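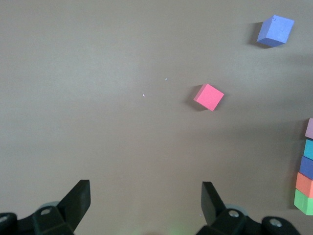 Ticket 3151 – Hitetti Bordfunk, Bodenstation Zeddale
Status: in Beobachtung
Priorität: 3
Gemeldet von: Leitstelle Zeddale

Fehlerbild
Verschlüsselte Telemetrie vom Erprobungsträger Gulungate bricht nach dem Schlüsselwechsel ab. Sprechfunk läuft weiter. Am Empfänger steht "SYNC LOST", der Pegel bleibt unverändert. Klartextbetrieb auf demselben Kanal ohne Befund.

Verlauf

08:40 Protokolle vom Bodenempfänger gezogen. Letztes gültiges Paket hat Zähler 1.801, danach werden alle Pakete wegen ungültiger Prüfsumme verworfen.

09:15 Antennenkabel und Vorverstärker getauscht. Keine Änderung, alte Teile wieder eingebaut.

10:05 Schlüsselsatz am Boden neu geladen. Verbindung steht kurz, fällt beim nächsten Wechsel wieder aus.

11:30 Zeitquellen verglichen. Bordseite läuft dem Boden 150 ms voraus. Zulässig sind laut Konfiguration 100 ms – der Wert stammt noch aus der alten Holloway-Anlage und wurde bei der Umstellung übernommen.

13:20 Zeitserver am Boden neu gestartet, Versatz unverändert. Im Empfänger ist noch die Laufzeitkorrektur für die alte Kabelstrecke eingetragen. Eintrag gelöscht, Empfänger neu gestartet.

14:10 Drei Schlüsselwechsel von Hand ausgelöst, alle ohne Abbruch.

Offen
– Ersatzempfänger auf denselben Eintrag prüfen
– Grenzwert mit Holloway klären, bis dahin nicht ändern
– Warnung bei Zeitversatz in die Überwachung aufnehmen

Ticket bleibt bis nach dem nächsten Erprobungsflug offen. Bei erneutem Abbruch bitte das Empfängerprotokoll vor dem Neustart sichern, es wird sonst überschrieben.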